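Bratudano Opens Towel and Linen Reuse Workroom in Esthorpe

ESTHORPE, 10/02/2019 – Bratudano, the household textile reuse project, has moved into its first permanent workroom, and the towels are already arriving by the bagful. The new space on Milberg Street gives the project room to sort, fold, mend and pack donated bath towels, hand towels and bed linen for families setting up home in the Esthorpe area.

The project spent its first years in a shared storeroom, where folding had to be done on whatever surface was free. Even so, it sent out 4,000 towels last year, along with 1,149 sets of sheets. The move brings the sorting and the office work together under one roof for the first time.

"I walked in and saw that brick and the wood floor and thought, yes, we can do good work here," said Viorica Radu, who started Bratudano and still folds most mornings. "A towel is such a small thing until you've just moved and you don't have one. Then it's the first thing you want! We've talked about a proper room for so long, and I'm so happy to be able to hang up my coat and get to it."

The workroom is on the upper floor of the Dhillon building, a former warehouse. A curving wall of red brick runs down one side, with daylight coming in through a window near the top. White desks and tables share the long floor with office chairs, and sorting goes on alongside the phone calls and the paperwork.

Pink terry has been a favorite since the first donation drive, and there is plenty of it in the current batch. Each towel is picked up and shaken out before anyone decides what to do with it. Looped cotton can look tired in a heap and turn out to have years left in it.

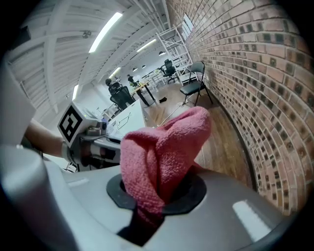

How Towels Are Sorted

Every item that comes in goes into one of four groups:

Ready to go. Clean, sound towels with good loops and firm edges. These are folded in thirds lengthwise, then in half twice, and matched by color where possible.

Needs a stitch. Loose hems, missing hanging loops and small pulls. The mending group meets twice a month and has repaired 888 pieces since January.

Cut down. Bath towels with one worn end are trimmed and hemmed into hand towels or washcloths.

Rags. Anything past mending is cut into squares and offered to local workshops and animal shelters.

Sheets are checked against the light for thin spots and packed with two pillowcases. A standard home pack holds four bath towels, four hand towels, two washcloths and one set of sheets in the size the family has asked for. Packs are tied with cotton tape, so there is no plastic to throw away at the other end.

"People ask if the colors matter," Radu said. "They do, a bit! If I can put four towels together that look as if they were bought together, I will. Somebody is going to open that pack in a new bathroom, and I'd love it to feel like a set."

What Bratudano Can Use

Bath towels are needed most, in any color. Hand towels, washcloths, bath mats, flat and fitted sheets and pillowcases are all welcome. Please wash and fully dry everything before bringing it in. Small stains and frayed edges are fine. The project can't take pillows, comforters or anything with a foam backing.

The spring request list stands at 172 home packs, and the team hopes to have all of them out the door before summer. New folders and menders are very welcome, with or without experience. A first session takes two hours and covers folding, checking hems and making up a pack from start to finish. Sewing machines and thread are provided, though menders are free to bring their own favorite scissors.

Donations can be left at the ground-floor entrance of the Dhillon building on Milberg Street during opening hours. Larger loads from hotels, gyms and guesthouses should be arranged in advance with the Bratudano office.

About Bratudano

Bratudano collects, repairs and passes on household textiles in Esthorpe and the surrounding towns. Home packs are free to the families who receive them and are requested through local housing and support services.

Press contact: Viorica Radu, Bratudano, Dhillon Building, Milberg Street, Esthorpe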